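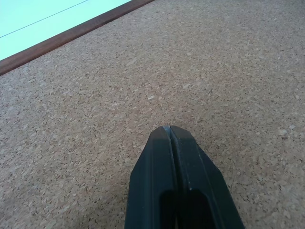 티켓: 그리퍼 닫힘 확인 실패로 인한 픽 시퀀스 중단
상태: 처리 중
등록일: 2024년 12월 10일
등록자: Tobiloba Briggs
담당: Folasade Eze
장비: Skarham 셀, 2번 암

증상
코르크 작업면 위 대기 위치에서 닫힘 명령을 보내면 핑거는 닫히는데 컨트롤러가 완료 신호를 받지 못함. 10초 후 타임아웃이 발생하고 암이 정지함. 수동 모드로 전환해 알람을 리셋하면 다음 사이클은 정상으로 돌다가 다시 같은 알람이 뜸. 오전 시험 15사이클 중 7회 발생.

재현 조건
물체 없이 완전히 닫을 때만 발생. 물체를 잡은 상태에서는 재현되지 않음. 접근 속도를 낮춰도 차이 없음.

처리 기록

Eze: 손목 카메라 영상 확인. 양쪽 핑거가 맞붙어 있고 가운데 이음선은 좁음. 위쪽 끝에서 틈이 약간 더 넓어 보이고, 끝단에 회은색으로 반사되는 부분이 있음. 마모인지는 영상만으로 판단 불가. 핑거 표면에 먼지 약간. 로그의 닫힘 위치값이 기준값 직전에서 멈추는 것으로 보아 영점 어긋남을 먼저 의심함.

Briggs: 핑거 청소 후 재시험. 동일 알람 발생. 케이블 커넥터 재체결 후에도 변화 없음.

Eze: 영점 재설정 실시. 이후 10사이클 동안 알람 없음. 다만 9월에도 같은 조치 후 재발한 이력이 있어 종결하지 않음.

Dauda: 9월 건은 핑거 교체 없이 파라미터만 수정하고 닫았음. 당시 허용 오차를 넓힌 값이 펌웨어 업데이트 때 초기화된 것으로 추정. 백업 파일과 대조 필요.

안전 관련
타임아웃 정지 상태에서도 서보 전원은 유지됨. 핑거 점검이나 청소 전에 반드시 비상정지를 누르고 전원 차단을 확인할 것. 리셋 직후 암이 대기 위치로 자동 복귀하므로 작업면에 손을 두지 말 것.

남은 작업
- 핑거 끝단 육안 점검 및 틈새 측정 (Briggs)
- 파라미터 백업 대조 (Dauda)
- 예비 핑거 재고 확인 (Akinola)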